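Questions about the Hemel vote

What are we voting on?
Whether the river agreement between Hemel and Kesetti should take effect. The two councils signed it in May, after 13 years of quarreling over water and grazing, and it now comes to all of us – as it should, I think – for a plain yes or no.

Do I have to read the whole thing?
Goodness, no, though you're very welcome to! Nuwan Akanda has written a two-page summary, and there are copies at the Koo library.

Who can vote?
Anyone on the town roll by 1/9/23. If you've moved within Hemel you're still fine, just bring something with your new address on it.

What happens if it's voted down?
The old ceasefire on fences and pumps stays in force, and both councils go back to the table.
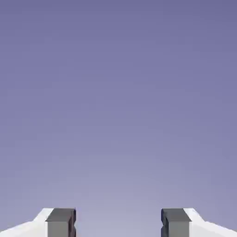
Neither side can change the text on its own in the meantime, so please don't worry about surprises.

I have another question. Who do I ask?
Tetteh Addo is at the Trister Street office most mornings and loves a long chat about clause nine.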